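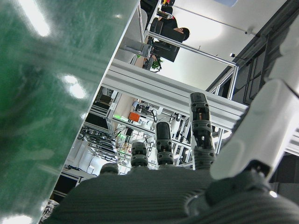
August 5, 2023

Saturday and in at work again, only till lunch they said. Got home gone three. Feet dead. Writing this quick before I fall asleep on it.

The new hand from Larnus is on the day rota now. Four fingers, more than I'd have guessed it needed for picking up parts. Haris has stopped calling it the intern. He used to do the picking himself, nine years of it, and now he sits with the fault list and waits for it to complain. Says his back is better. Says he's bored stiff too. Both in the same breath, over his sandwiches.

Did 620 picks before the break and it stopped 2 times. Both times me up, reset, sit down, lose my place in the spreadsheet. Wouter wants the stops written down by hand AND typed in. Asked him why, he said Zurketti want it that way. Fine.

Humaira back from the meeting with a face on. Nights go in November, that's definate now. No one out of a job, they keep saying, just "moved across". Across to what? She didn't know. Danish does nights for the money, he's got the new baby, and he hadn't been told — he heard it from me by the kettle, which I feel rotten about. Must ring him tomorrow.

Si-eun showed me how to change the grip settings. Took her 90 seconds. Took me most of an hour and then I'd saved it under the wrong name. She was nice about it. I do like that bit of the job, if I'm fair, more than I liked packing. Hands don't ache by evening. But I used to chat all day on packing and today I think I spoke to four people, one of them about a fuse.

Extra training on the Skundent software Tuesday, paid, put my name down. Haris wouldn't.

Need milk, bin bags, stamps. Mum's card not posted yet!! Bed.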